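Verell Grasp Planner
Software for one arm and one gripper

Verell takes the depth data of your cell and gives back a list of grasps, best one first. It runs on a normal office PC and needs no training on your parts.

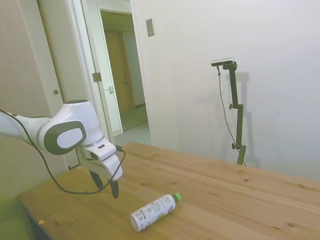
Verell plans up to 3000 grasp candidates per request and keeps the 10 best. Objects lying on their side, like the bottle with the green cap, are handled the same way as standing ones – the approach angle is calculated new each time.

License: one cell, updates for 7 months.
Questions to Zawadi Magesa, Graltmont.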